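Speaker notes: "Moving House Without Losing the Deposit"
Tenant Services, Iston Housing Office
Session length: 20 minutes, plus questions

**Opening (2 minutes)**

Good evening, and welcome on behalf of the Iston Housing Office. The purpose of this session is to explain what the office expects when a tenancy ends, and how a deposit is returned. Printed copies of the move-out form are on the table by the door.

*Pause while latecomers take seats.*

**Notice**

Notice must be given in writing. A phone call to the front desk does not count, even when a member of staff has taken down the details. Residents at Akpan Court should use the Akpan form, as their leases are older and the notice clause differs. All other buildings use the standard form.

If two people signed the lease, both must sign the notice. This is the most frequent cause of delay in our office.

**How the deposit is handled**

- The standard deposit is $1000. For furnished units it is $2000.
- The deposit is held in a separate account and is not used for building repairs during the tenancy.
- Deductions are listed line by line in a letter sent to the forwarding address.
- Without a forwarding address, the letter goes to the old unit. Please stress this point.

*Slide: sample deduction letter. Do not read it aloud. Draw attention to the column marked "Condition at move-in."*

**Wear and damage**

Ordinary wear is not charged. Faded paint, carpet flattened by foot traffic, and small nail holes are ordinary wear. Burns, broken tiles, missing doors, and unapproved paint colors are damage.

Residents often ask about furniture marks on walls and floors. Light scuffs are wear. A gouge or a torn floor covering is damage, whatever piece of furniture caused it. Entryways are inspected in the same manner as every other room.

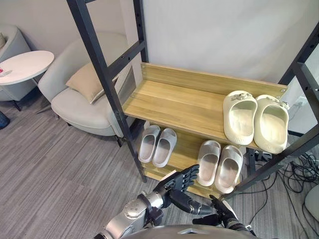

Items left in the unit after the keys are returned are treated as abandoned. The office will store them for a short period at the Pusonwood Street depot, and the cost of hauling is taken from the deposit. Large items may be placed at the curb only on the collection schedule posted in each lobby.

**The walk-through**

Every resident may request a walk-through before moving out. Requests are made through the Itent resident portal or at the front desk. The inspector will note anything likely to result in a charge, and the resident may correct it before the final inspection.

*If asked about fees: there is no charge for the first walk-through.*

**Questions**

Please do not discuss individual accounts in the open session. Refer those residents to the front desk, which stays open until 8 p.m. this evening.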